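Introduction to Automation, Unit 2
Notes to keep from our visit to the Nindholm demonstration room
Kirstin Halliday

I promised I would write up the visit while it was still fresh, and as usual I have gone on a bit, so please read with a cup of tea beside you. There were a good many of you and one of me, and I know that those at the back missed parts of what was said about the hand-held grippers. I have tried to put those parts in, along with a few things we only touched on during the walk back to the station.

You will remember that the morning began with the big arm at Multivden, which everybody enjoyed, and that the afternoon was a good deal quieter. I would like you to give the afternoon at least as much thought. In my own student days, teaching a robot a new job meant typing in positions one after another, and it was slow, fiddly work (I once spent most of an April on a single tray of bolts!). With the hand-held tools a person does the job with grippers in their own hands, and the recording of that becomes the lesson for the machine. 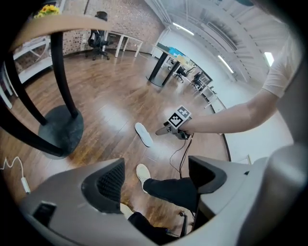

Fig. 1. A hand-held gripper in use, with its square marker on top.

The black-and-white square is called a fiducial marker, and it will come up again in Unit 3, so do learn the term now. Its pattern is known beforehand, so software that finds it in a camera view can work out where it is and which way it is tilted. Your handout on camera geometry covers the sums on page 39, and I would ask you to go through them before the next class, even if you only follow the first half.

We also talked for a long while about how many recordings are enough. The Lindsay exercise, which you have in your folders, used 184 for its first attempt and 354 for its second, and the second did better mostly on the awkward cases, where the object had been put down at an odd angle. Please think about why that might be, and jot down a few lines. I am far more interested in your reasoning than in neat handwriting.

One more point on hands. Many everyday jobs need two of them, one to steady and one to move, and the timing between the two is harder to teach than either movement alone.

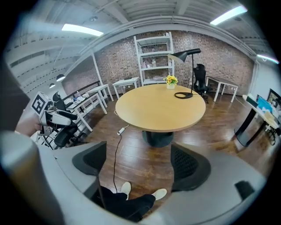 Kirstin Halliday's view of this is a bit gloomy, I think. At Cornville we found the timing came quite easily once people slowed down and stopped trying to look clever, and it was letting go of things cleanly that gave us trouble for weeks.

I am very glad to have that added to the notes, and I shall happily be argued with. Letting go deserves a class of its own, and we will come to it after the reading week. For next time, bring your few lines on the Lindsay exercise and the folder itself.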